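2018-06-14

Attended the open day at Nadwood on behalf of the office, accompanied by Chie Minami. Signed in at 2, badge 3,254. The visit had been arranged in April, and the hosts kept to the schedule they had sent us.

The first demonstration was the Otar two-arm unit. Four bottles had been set out on a folding table, and the operator from Yokoyama explained that the day's work was limited to ordinary household items. Visitors were asked to keep behind the tables while the arms were in motion. Ms. Minami inquired about the grip force settings and was promised the figures in writing.
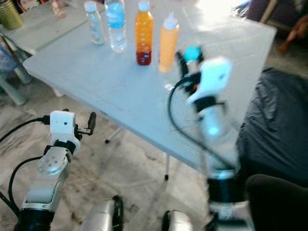 Otar unit at the bottle table, right arm in motion.

The second part of the program concerned soft materials. The operator stated that cloth and sheeting remain harder for the machine than bottles, and that the finger coverings are replaced after every 100 hours of use. I noted this for the maintenance section of our report. 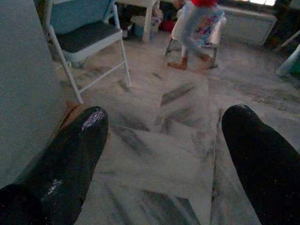

Families had been admitted along with trade visitors, and the supervision of children near working equipment should be raised when we plan our own open day. The representative of Promham was called away before the discussion, so the question of service contracts stays open. Ms. Minami will write to him.

Left at 5. Receipts for parking and lunch are in the folder. Draft report due to the director next week.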